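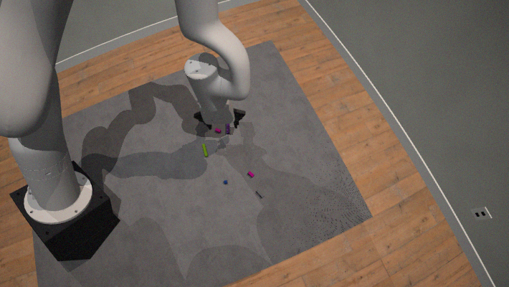

Review: Kostia Two-Arm Kit and Simulation Package
Wileck Community Workshop, Equipment Reviews
Prepared by Ajith Mathew and Elango Shetty
2020-02-11

The Wileck Community Workshop accepted the Kostia kit on loan from its distributor, Pinto, in order to decide whether it should be offered to members for home and workshop builds. The kit consists of plans, printed brackets, a parallel gripper and a simulation package in which the complete build can be tried before any parts are bolted down. This review covers the simulation package in full and the hardware only as far as the first assembly stage.

Installation

The software was installed on 2 workshop computers. The older of these required a new graphics driver, and the manual does not mention this. Installation otherwise followed the printed steps. Users should allow one evening for the download and setup, and should read the section on joint limits before opening the first project.

Setting up a room

Members may choose a floor, walls and a work surface, and then place the arms where they expect to mount them at home. The room editor is the strongest part of the package. Shadows from the arms fall across the work area in a believable manner, and this proved useful to Mr. Shetty when he was planning the lamp positions for his own bench. The editor does not import measured floor plans. Dimensions must be typed in by hand, and the units return to inches each time a project is reopened.

Sorting work

The reviewers spent most of their time on picking up small colored pieces, a task that many members have asked about. Several viewpoints can be selected, including one that looks out over the gripper toward the work.
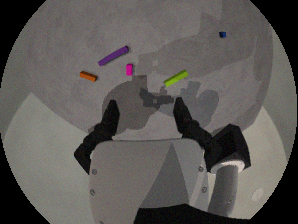
The gripper view is valuable for judging the approach angle, although its wide lens makes distant pieces look very small and takes some practice. The reviewers found it best to plan a move in the room view and to switch over for the final approach. Switching is done by a menu command. A single key would be preferable, and this has been reported to Pinto.

Contact between the fingers and the pieces is handled with reasonable care. Short pieces standing on end were knocked over when the gripper came down too quickly, as would be expected on a real bench. Long pieces picked up near one end tended to swing more than seemed natural. Vignesh Iyer repeated the same pick with the friction setting raised and obtained steadier results, but the correct value for a given material remains a matter of trial and error.

A recorded routine may hold up to 3000 steps. The longest routine written during the review used about 600, and no slowdown was noticed. Routines are saved as plain text and may be edited outside the program.

Documentation and support

The manual is clearly written but poorly indexed. The chapter on the second arm assumes that the reader has completed the chapter on calibration, which comes later. Pinto answered 3 of our written questions promptly – the fourth, concerning replacement finger pads, is still open.

Recommendation

The simulation package is recommended for members who intend to build an arm and wish to test the layout first. It is not recommended as a first introduction to programming. A decision on the hardware will be made after the assembly review in March, to be carried out by Fletcher Tamihana at the Priltport annex. Members who wish to reserve time on the workshop copy should sign the sheet at the front desk.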